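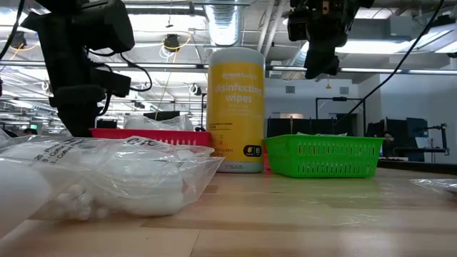

Junilska opens its shore path again in August

Visitors to the island of Junilska will be able to walk the whole shore path again from August, after the part between the ferry pier and Deveck beach was closed for one winter and one spring. Storm waves had taken away the ground under the path in 4 places.

The path is 7 kilometers long and goes past two small bays, an old lime kiln and the fig gardens above Deveck. Most walkers start at the pier, because the morning boat arrives at 8:40 and the first hour is in the shade.

"People came all the same and climbed over the rope," said Zorica Babić, who rents rooms near the pier. "Now I can send my guests there with a quiet heart." Her house is full until the end of the month, and she has begun to serve breakfast earlier for the walkers.

The new steps at Deveck are made of local stone — 127 of them, with a handrail on the side of the sea. Swimmers can go down to the beach there, but there is no shop and no drinking water after the kiln.

The boat company Skoseo will add one afternoon boat from Deveck back to the pier, for those who do not want to walk both ways. Milovan Živković, captain of the boat, asks passengers to be at the landing ten minutes before it leaves. In strong south wind the boat does not stop at Deveck, and walkers must return on foot.

Dogs are allowed on the path on a leash. Camping and open fire remain forbidden along the whole shore.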